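Grelteo Simon – Teleoperationsplatz mit zwei Armen

Vormachen statt programmieren

Wer schon einmal einem Roboter in 800 Zeilen Code erklärt hat, wie man ein Schraubglas festhält, weiß die Vorzüge einer Fernsteuerung zu schätzen. Mit Simon nehmen Sie zwei Führungsarme in die Hand, machen die Aufgabe vor, und die beiden Arbeitsarme in der Kabine machen sie nach. Auch Ihr Zögern, Ihr Zittern und den dritten Kaffee. Die Aufzeichnung ist da gnadenlos.

Simon wird vormontiert geliefert. Arme, Schiene und Kabine kommen auf einer Palette, die Führungsarme in einem eigenen Karton, den man bitte nicht mit der Verpackung entsorgt (Ersatz gibt es, er hat seinen Preis). Der Aufbau ist an einem Vormittag zu schaffen, sofern jemand den Innensechskant findet. 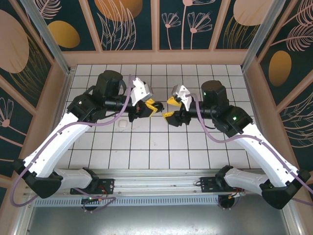
Zwei Arme, ein Arbeitsraum: Die Greifer treffen sich über dem Fliesenboden.

Die Grundplatten sind auf einer gemeinsamen Aluminiumschiene verschraubt. Die Greifer tragen gelbe Fingerpolster, die Leitungen sind violett. Der Boden ist weiß gefliest, das dunkle Fugenraster taugt nebenbei als Orientierung beim Ablegen von Teilen. Die Wände gibt es mit Blumen und Blättern in Rosa, dazu goldene Ovale. Über Geschmack streiten wir nicht, über wechselnde Hintergründe in Trainingsdaten schon eher: Die Paneele lassen sich einzeln tauschen, und wer es nüchtern mag, bestellt Grau.

Aufgezeichnet wird per Fußtaster. Einmal treten startet eine Episode, noch einmal treten beendet sie, langes Treten verwirft sie. Letzteres werden Sie am ersten Tag häufiger brauchen, als Ihnen lieb ist. Die Software Celtley legt Gelenkwinkel, Greiferstellung und Kamerabilder mit gemeinsamer Zeitbasis ab und spielt jede Episode auf Wunsch wieder ab – auch die peinlichen.

Technische Daten
Breite der Kabine: 107 cm
Höhe der Kabine: 82 cm
Gewicht je Arbeitsarm: 21 kg
Bedienung: zwei Führungsarme, Fußtaster
Software: Celtley, Einzelplatzlizenz enthalten

Nicht im Lieferumfang
Tisch, Rechner, Geduld.

Zubehör
Ersatzpolster für die Greifer, gelb
Wandpaneele Grunar, Satz zu drei Stück
Zweiter Fußtaster für Linksfüßer

Preis und Lieferzeit auf Anfrage. Vorführungen jeden Montag in unserer Werkstatt, Anmeldung über das Kontaktformular. Eigene Teile dürfen mitgebracht werden, rohe Eier nur in der Schachtel.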